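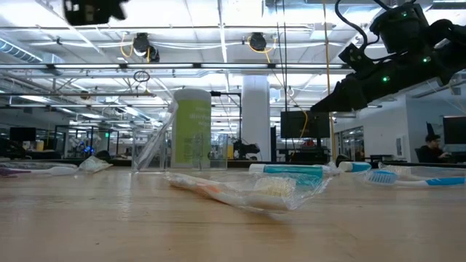 Toothbrushes, still in their packaging, and the clear holder.

April, 6:40 a.m. Meter at the Plavell flat read 1674 kL on arrival. Shut off every tap and read it again 26 minutes later. No change, so the supply side is sound and the loss is downstream of the toilet fill valve. Put dye in the cistern. Colour in the bowl before the kettle boiled.

Pulled the flapper. The seat was pitted on the hinge side and the rubber had gone stiff. The old label says Haverford, a size Midorow no longer stocks. Bought the Jinex universal instead and trimmed the chain to leave a little slack.
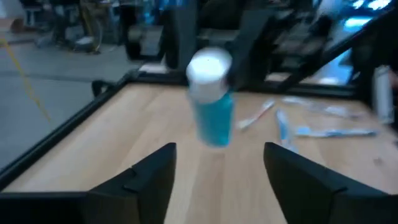 Refilled and set the float 33 mm below the overflow tube. The previous tenant had it almost level with the rim, which would have hidden a slow leak for months. Second dye test after lunch, left for an hour: bowl clear.

Basin tap next. Aerator full of grit, mostly grey scale. Soaked it in vinegar and flushed the line into a bucket before screwing it back on. Flow is now even. The cold side still knocks when closed quickly. Probably a loose pipe clip behind the vanity, and more than 300 mm of pipe back there has no support that I can find by feel. 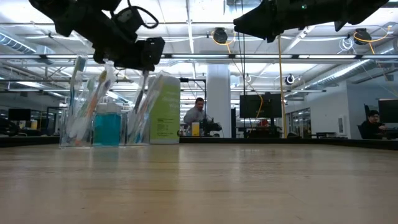

Clear organizer with the toiletries in it.

To do: two pipe clips, plumber's tape, new washer for the laundry tap. Read the meter again before bed.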